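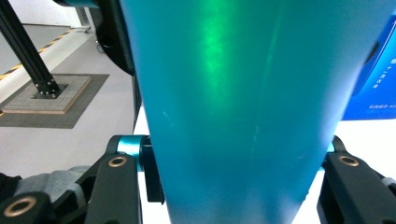
*Holding test with the Wemum hand gripper, teal object between both fingers.*

I bought the Wemum hand gripper for our small workshop, where we record how people pick up and put down everyday things. The price was 269 euros with the case and two spare pads. I have used it since February of last year, and I want to write mostly about the fault, as the shop page says nothing of it.

First the good points. The fingers are stiff, the joints move smoothly, and a new person can learn it in one morning. With boxes and bottles I was content for a long time.

## The fault

After 600 grips the right finger began to close later than the left one. The delay is small, but the object is pushed to one side before it is held. With a hard thing you only see it slide. With a soft thing the pressure comes all on one point, and twice a balloon burst close to my face. I now wear safety glasses, and I think the maker should put a pair in the case.

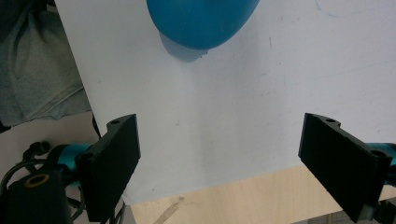
My test for this fault is simple and needs no instruments. Open the fingers completely, bring them over a flat surface and close them slowly on something light. A balloon on a white board is very good for it, as any push to the side is easy to see against the white. If the object moves before both pads touch it, stop and check the right joint pin. In my gripper the pin had become loose in its hole, and the small screw which should keep it there was missing its washer.

I wrote to Trustov, who sell the tool here, and they sent a new pin in nine days, without a washer.

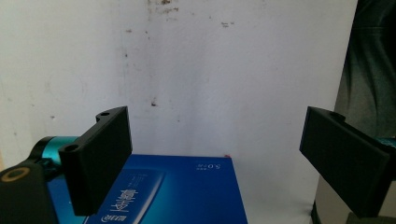
So I bought washers myself from Bucur, and with one of them fitted the delay has not come back. I check the screw every morning before we start, and I would ask every owner to do the same.

One more complaint: the manual gives no limit for the closing force. I set mine to 70 per cent and leave it there.

I give it 3 stars out of 5. With a better pin it would be 4.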